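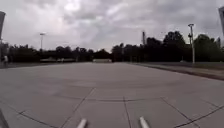 Page last changed: 2018-04-11

From: Peninah Mabula
To: langat-outdoor list
Subject: Re: heading drift on the slab

Muthoni Muriithi wrote:
> After the camera swap the Iltia unit pulls left on the long
> straight. Steering trim is unchanged. Do I redo the full
> calibration, or only the camera mount?

Mount only, to begin with. Park the unit on the concrete with both white rods showing at the bottom of the view, one each side of center. Check pitch against the tree line, then yaw against an expansion joint you have chalked and measured from the chassis. Don't use the curb on the right for yaw, it runs diagonally.

Loosen the 3 clamp screws, correct, and tighten them in turns. Then drive 44 m at walking speed and log the offset. If it is over 19 mm, send me the log before you touch the trim. Parameter 115 holds the old camera yaw and has to be zeroed first - the Vomthorpe firmware does not clear it on a swap.

Overcast is fine for this. In low sun the joints are hard to pick out and the fit gets noisy.

Obadia has the spare clamp if yours is stripped. The Dullville unit uses a different bracket, so don't copy its values.

Peninah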